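Cooking Is the Easy Part

My mother-in-law asked me in September when she could buy a robot to make dinner. I write about home appliances for a living, so she figured I would know. I told her to keep her pots.

A lot of money says I'm wrong. Flirance has shown a two-armed kitchen machine that it wants in ordinary homes, and Desitley is working on one for small cafes. Their videos are good. An arm lifts a lid, sets it down, moves food to a plate. People watch that and assume the hard problem has been solved.

I think the lid is where the trouble starts. A knob on a glass lid was made for fingers. So was a dial with a raised grip across the middle. A person turns it until it feels right, and if the pot slides a little, the other hand holds it still without being told. A gripper has to be taught each of those things, and then taught again when the family buys a different pot.
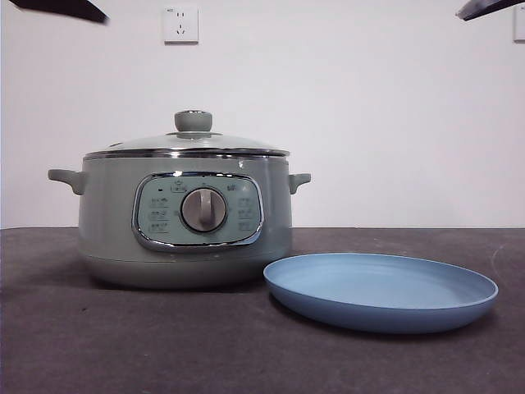 Huiling Shen, an engineer I spoke with at Flesar, put a number on it. Her team ran one job 300 times: take off the lid, put it down, put it back on. The arm failed 21 times. She was pleased with that, and as research she should be. But a home cook who dropped the lid that often would be asked to leave the kitchen.

Then there is the plate. Moving an empty plate is a fair task for a machine today. Moving one with soup on it, past a child's elbow, to a table with mail on it, is a different job. Most tests I have read about stop before that point.

Factories are further along, and for a plain reason. At Cárdenas, where they pack cookware, the same box comes down the same belt all day. An arm there does one thing for 16 hours and does it well. My kitchen doesn't look the same at breakfast as it does at noon.

I would like to be proved wrong. People with bad hands or bad backs need this help more than I do, and they have been promised it for years. Until a company will put a machine in 100 real homes and publish every failure, I will tell my mother-in-law the same thing I told her in September.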